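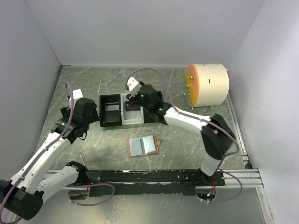
Nimanska Community Board > Giving & Relief > Cash or stuff after the Martens flood?

rivermint
Our street group wants to do something for the families in Martens and I'm so excited by how many people said they'd pitch in! We have $177 in the jar from one bake sale, plus a garage filling up with blankets, canned soup and kids' coats. Should we keep collecting things, or switch to money only? The relief desk at Sturnel takes both. 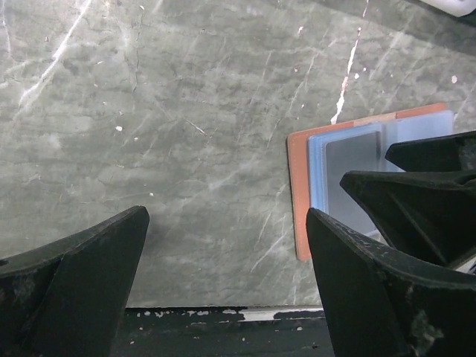

oldbarnowl
Moderator, Giving & Relief

Great to see this going! I'd stop the clothes now. After the March storm we sent 13 boxes over to Vakedance and they sat in a hallway until summer, while the families were asking for bus fare and diapers. Cash moves fast. Call the Sturnel desk before you load a car — they keep a list of what's short and it changes daily.

tandem_pies
Going to push back a little. Plenty of folks on my block can't spare ten dollars but they have a good coat in the closet, and they WANT to be part of it. Tell them money only and you lose them for next time too. We did a coats-only day last winter, everything sorted by size before it left, and all of it got worn.

oldbarnowl
Sorted by size is the part most drives skip. If rivermint's crew can do that, fine, I'll give you coats. Still no on the soup.
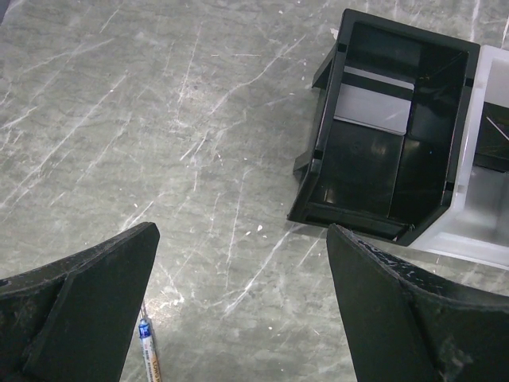 Small gifts add up, so keep a written record of each one.

quillback8
Love this thread! Can I put in a word for later on? Everybody gives in the first week and then it goes quiet, and the drywall and the mattresses come months after that. We had 6 households still waiting on beds when the last fund closed. Maybe hold half the jar back?

tandem_pies
Hmm, I don't like holding it. People gave it for now. Run a second bake sale in the fall and I'll bring pies, seriously, as many as you want!

quillback8
Fair, as long as the second one really happens. Ours never did.

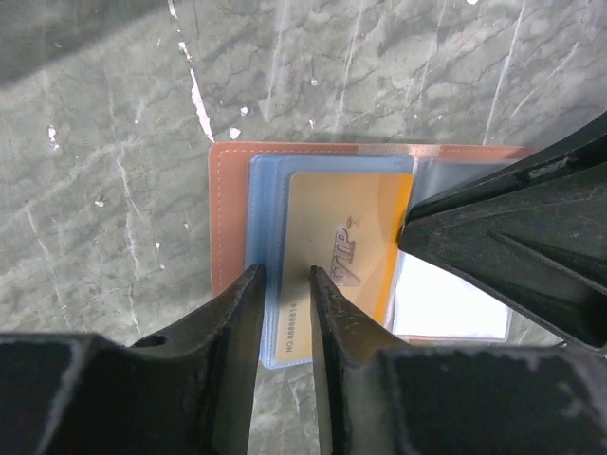

Can we give to one family we know directly?
Any neighbor can hand money to another, but a gift like that stays between the two of you. Money collected in the group's name should go where the group said it would go.

rivermint
Okay, this helped so much. Coats by size, no more cans, and the jar goes to the Sturnel desk this month. Fall sale is on my calendar — tandem_pies, I'm holding you to the pies! Does anyone have a hanging rack we could borrow?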